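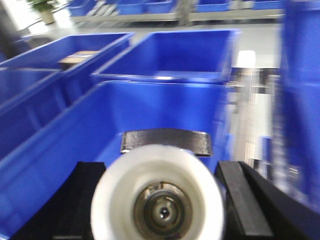 # Bramari noodles

**Bramari** is a small chain of noodle restaurants specialising in hand-pulled wheat noodles and clear beef broth. It was founded by the cook Xiaoyan Long, who opened the first branch in a former shoe shop on Meng Street, and it is run jointly by Long and her business partner, Constanza Ledesma. The chain has eight branches, all within the same city and its suburbs.

## History

### Origins

Long learned to pull noodles in her uncle's canteen and later worked in hotel kitchens, where she was mostly employed on the cold section. She began selling noodles from a market stall at weekends, using a broth prepared overnight at home. The stall had no seating, and customers ate standing at a shelf fixed to the side of the neighbouring fishmonger's unit.

Ledesma, who had managed a bakery, became involved when the market was closed for rebuilding and the stall lost its pitch. The two signed a lease on the Meng Street premises in January. The shop had stood empty for several years, and the installation of an extractor duct at the rear required the consent of the flats above. Opening was put back twice while this was settled.

### Meng Street

The first restaurant had a single counter and two tables. It served one soup in two sizes, together with a plate of pickled radish and a short list of teas. Noodles were pulled in the front window, a practice kept at every later branch except the one at the railway station, where the window was too narrow for the work.

The restaurant closed each afternoon when the broth ran out. On its busiest day in the first year it sold 470 bowls, a figure painted on the kitchen wall by the staff and still visible above the dough bench. The opening hours were later fixed at 11 a.m. to 9 p.m., after a second stockpot was fitted.

### Expansion

A second branch opened in the Clidano arcade, on a site previously occupied by a sandwich bar. It was larger than the original and introduced table service, which proved unpopular with regular customers and was dropped in favour of ordering at the till. Further branches followed in the university district and at the railway station.

To supply these sites, the company took a unit on the Vikix trading estate and moved broth production there. Dough continued to be mixed at each restaurant. Long had opposed central mixing on the grounds that the dough needed to be adjusted to the temperature of the room in which it would be pulled, and a short trial of delivered dough at the Clidano branch was abandoned.

## Menu

The main dish is a bowl of noodles in beef broth with sliced shin, white radish, chilli oil and chopped coriander. Diners choose the thickness of the noodle when ordering. The menu gives these by plain names:

- hair
- thin
- round
- leek leaf
- belt

Belt noodles are not served in the large size, as they soften quickly and tend to stick together. A mushroom broth was added when the university branch opened and is now sold at all sites. Cold noodles with sesame paste and cucumber are offered in the summer months.

The broth is made from beef bones and shin, simmered with ginger, Sichuan pepper, star anise and dried tangerine peel. The meat is taken out when tender and sliced once cold. Chilli oil is prepared separately and is ladled on at the counter, so that customers may ask for it to be left out.

## Premises

Most branches share a common layout, with the dough bench at the front, the boiling pans behind it and seating along the side walls. The interiors are plain, with white tiles and dark green paintwork. The Meng Street branch keeps the shoe shop's original shelving, now used for bowls.

The Clidano branch is the largest and has an upstairs room that may be booked for private parties. The station branch has no seating of its own and sells noodles in lidded tubs, with the broth packed apart.

## Training

New noodle pullers are trained at Meng Street under Long. Trainees begin with kneading and resting the dough and move on to pulling the round noodle, which is regarded as the easiest to keep even. They are not placed in a front window until they can produce a full order without breaking a strand.

## Reception

Early notices in the local press praised the texture of the noodles and the clearness of the broth, although several complained of the long queues and cramped seating. Opinion on the later branches has been more mixed. One food column judged the station tubs to be a poor substitute for a bowl eaten at the counter, while another considered the mushroom broth the best dish on the menu.

## See also

- Hand-pulled noodles
- Noodle soup
- Meng Street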